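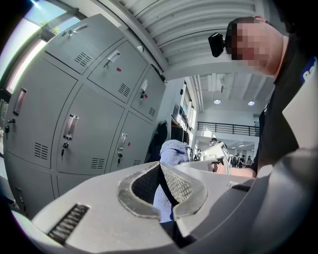 Several readers wanted to know why we bother with towels when Jutura already does boxes so well. Fair question! Boxes hold their shape and cloth doesn't, so cloth is where I learn the most.

How many demos do you train on?
326 for the towel policy. I started with 100 and it kept pinching air.

Does it work?
Mostly! In our January test it got 10 folds out of 12. Both misses were bad first grasps (I'm still digging into those).

Do you record with your hands?
Nope, with hand-held grippers, so the motions carry over to the arm.

Can I get the data?
Soon, I hope. I'm still cleaning up the labels.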